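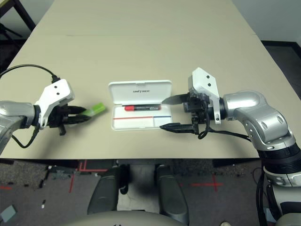 White plastic case with hinged lid, shown open on a paneled tabletop with a marker inside.

Endwood Hinged Pencil Case
Supplied by Arkach Classroom and Office Goods

Product overview

The Endwood Hinged Pencil Case is a flat, rigid case for the storage of pens, pencils, markers, erasers and other small writing supplies. It is made of white plastic and has rounded corners. The lid is attached along the back edge and opens away from the user, so that the contents may be reached from the front while the case rests on a desk or table.

The case is intended for schools, training centers, offices and public reading rooms where writing supplies are issued to individual users and collected at the end of a session. It is equally suited to personal use at home. The low profile allows the case to be kept in a desk drawer, on an open shelf or in the front pocket of a school bag.

Inside the case

The base forms a single open tray without fixed dividers. A marker may be laid lengthwise in the tray, as shown, and smaller articles such as erasers and pencil sharpeners may be placed beside it. Arkach recommends that long items be put in first and that small items be added afterward. Markers should be capped before they are placed in the tray.

The inner surface of the lid carries small printed lettering. Customers who wish to add a name or a desk number are advised to use an adhesive label on the outside of the lid, where it can be read when the cases are closed and stacked.

Recommended contents

Purchasing departments frequently ask what the case is expected to hold. The following set has been adopted by a number of our school customers and fits with the lid fully closed:

One marker
Two pencils
One eraser
One pencil sharpener, small
One short ruler

The contents listed are a suggestion only. The case is sold empty, and writing supplies are ordered separately. Markers and erasers in assorted colors are offered in the Karimi desk supplies range, which may be combined with the Endwood case on a single order.

Opening and closing

Place the case on a flat surface with the hinge at the back. Lift the lid by its front edge with one or both hands and let it move back until it stops. The lid should not be pressed beyond this point. To close the case, check that no article lies across the rim of the base, lower the lid and press gently along the front edge.

If the lid does not close without force, an item is standing too high in the tray and should be moved. Repeated closing against an obstruction places strain on the hinge and is not covered by the replacement terms given below.

Care and cleaning

Wipe the case inside and out with a soft cloth dampened in warm water and a little dish soap. Dry it fully before returning supplies to the tray. Marks from dry-erase markers should be removed promptly – marks left in place for a long period may leave a faint stain on white plastic. Permanent ink can be difficult to remove, and a small hidden area should be tested before any cleaner stronger than dish soap is used. Abrasive powders and scouring pads will dull the surface.

The case should not be placed in a dishwasher, on a radiator or in direct sun behind glass. Heat may cause the lid to lose its shape.

Packing and order quantities

Cases are packed in sleeves of 4 and shipped in cartons of 200. Single sleeves are available from the Brendlow sales counter and by mail. Schools and institutions placing an order of 1000 cases or more receive the contract price, which is stated on the written quotation and remains fixed through the end of the school year.

Orders for delivery before the fall term should reach the Brendlow office in June. Orders received in July and August are filled in the sequence in which they arrive, and a longer delivery time should be expected. Carton orders are delivered to the receiving entrance named on the purchase order. Delivery to individual classrooms can be arranged in advance for an additional charge.

Returns and replacement

Unused cases may be returned in their original sleeves with a copy of the packing slip. Opened sleeves are accepted only if a case is found to be faulty. A case with a hinge that has failed in ordinary use during the first school year will be replaced without charge. Please keep the case and include it with the claim, as the hinge is inspected before a replacement is sent.

Ordering information

Product name: Endwood Hinged Pencil Case
Color: White
Material: Plastic
Closure: Hinged lid
Interior: Open tray, no fixed dividers
Sleeve: 4 cases
Carton: 200 cases
Contract price: from 1000 cases
Contents: Not included

Quotations, samples and order forms are available on request from the Arkach sales office in Brendlow. Institutions ordering for the first time may request one sample case before placing a carton order.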